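3.2 Pad materials and storage

Synthetic tissue pads were used throughout, as they are in most bench studies of wound closure.

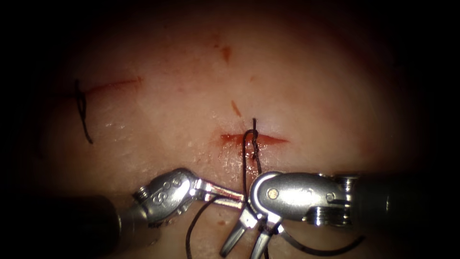 Figure 4. Suturing on a synthetic tissue pad with two linear cuts. A finished stitch with a small knot crosses the upper left incision.

Pads came from one supplier, Norach, and were drawn from 5 production batches. On arrival each pad was weighed, sealed in a polythene sleeve and kept in the dark at room temperature. Jitaru and Weerasinghe (in preparation) found that pads left unsealed over August lost mass and became stiffer at the surface, and the sleeves were adopted on that basis. A total of 134 pads entered the ageing trial.

Stiffness was measured by indentation at the four corners and at the centre, with a flat-ended probe. Readings within 10 mm of an edge were discarded. The full set comprised 3,000 readings, of which 1,070 were taken after storage. Batch was treated as a random effect and storage time as a fixed effect. Tear strength was tested separately on strips cut from the same pads, using the clamp spacing given in Section 3.1. Strips that slipped in the clamps were not retested. The effect of repeated needle passes on tear strength is taken up in Section 5.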